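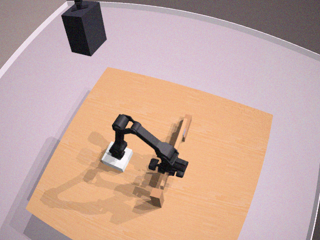
Drukeck to Open Second Furniture Repair Shop in Clovbridge

CLOVBRIDGE, December. Drukeck, the furniture repair and resale company based in Toredcombe, will open a second shop in Clovbridge this month. The new location is in the former Garcia hardware store, which has been vacant since the Garcia family retired from the business.

The shop will take in tables, chairs, dressers, bed frames and other household furniture for repair and refinishing. It will also sell restored pieces and run evening classes in basic repair.

Drukeck repaired 1,036 pieces of furniture at its Toredcombe shop over the past year. Of those, 116 came from customers with a Clovbridge address, many of whom asked whether the company would consider a drop-off point in town.

"We looked at a drop-off counter first," said Youssra Metwally, owner of Drukeck. "The trouble is that furniture gets damaged when you move it, and every piece would have been moved twice more. The Garcia building came up with a loading door and a dry basement, so we decided to do the work in Clovbridge."

The Clovbridge shop will employ 8 people. Florêncio Morais, who has managed the finishing room in Toredcombe, will transfer to Clovbridge as shop manager. Luuk Van der Linden will handle upholstery and chair caning, two services that Drukeck has until now sent to outside contractors.

Customers can bring in small items during opening hours without an appointment. Larger items can be picked up from homes in Clovbridge and Toredcombe for a flat fee. Written estimates are free and remain good through the end of the following month. Most glue and joint repairs are finished within two weeks. Full refinishing takes longer, and customers should ask for a date when they leave the piece.

Evening classes will begin at 6:30 p.m. and will cover loose joints, drawer repair, scratch removal and oil finishes. Class size is limited by bench space. Students may bring their own project as long as one person can carry it.

"People bring us a table with one bad leg and ask if it's worth fixing," Morais said. "Usually it is. If it isn't, we'll tell them before they spend anything."

Drukeck will also keep a stock of salvaged hardware, including hinges, casters and drawer pulls. The stock includes 400 drawer pulls bought from the Garcia store, sold singly or in sets.

Services at the Toredcombe shop will not change. Repairs already in progress there will be completed and returned from that location.

Media contact: Margarida Loureiro, Drukeck, Toredcombe. Interviews and visits to the Clovbridge shop can be arranged before opening.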